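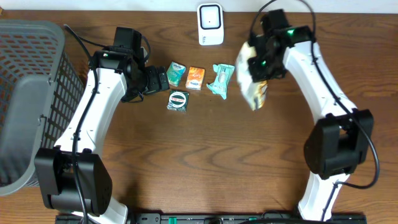 Why do some towns make you pay to drive in?

My aunt lives in Utbridge, and last time I visited her we sat in traffic for ages behind a bus, three vans and a truck full of chickens. When we finally got to the bridge there was a big sign that said CLEAN AIR ZONE. I asked what it meant, and my aunt groaned, so I went and found out!

Cars and trucks that burn gas or diesel puff stuff out of their tailpipes. One of those things is carbon dioxide, a gas you can't see or smell. It hangs around in the sky like a blanket and helps warm up the whole planet. Other bits are sooty and make people cough (my nose runs just thinking about it).

So the town council in Utbridge made a rule. Old, smoky trucks have to pay $50 every day they drive into the middle of town. Newer trucks pay less, and electric ones pay nothing at all. Bikes are free too, and so are feet.

Now, why money? Why not just say "please don't"? Well, they tried that first. They put up posters and hardly anyone changed anything. When something costs money, people stop and think. Do I really need to drive today? Could I put everything in one truck and leave the other one at home? A bakery called Henare switched to electric vans, and now they hum down the street so quietly that you smell the bread before you hear them.

Is it fair? That's the part people argue about, and I go back and forth on it myself. Some drivers can't afford a new truck. A plumber with an old one might say, "Hey, I need this to do my job!" So the council put some of the money in a pot, and small businesses can ask for up to $3000 from it to help them swap. In the first year, 3757 people wrote letters to the council about the rule. Some loved it, some were furious, and one just asked for more benches.

The next town over, Flakside, looked at the same idea and voted no. They're building a bus lane first, which should open in November. Towns are allowed to try different things, and then they can peek at each other's homework.

If you want to know what your own town does, ask a grown-up to help you look up the council's website. You can write them a letter too. You don't have to be old enough to vote!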